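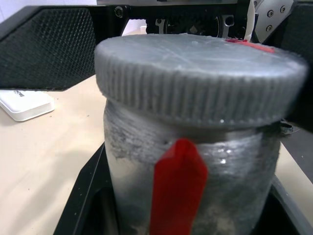 Fig. 3. Jar with ribbed screw lid

4. Publishing your first post on Wekona

4.1 Open the Wuris editor and choose New post.
4.2 Write the title. The limit is 90 characters.
4.3 Add your name in the Author field, as readers will see it (Valdir Guimarães).

Note: the draft is saved every 300 seconds.

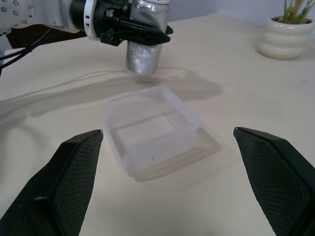 Page 41

4.4 Set the comments to Open or Closed.
4.5 Press Publish.

Caution: if you change the blog address later, old links will stop working. Please write down the old address first.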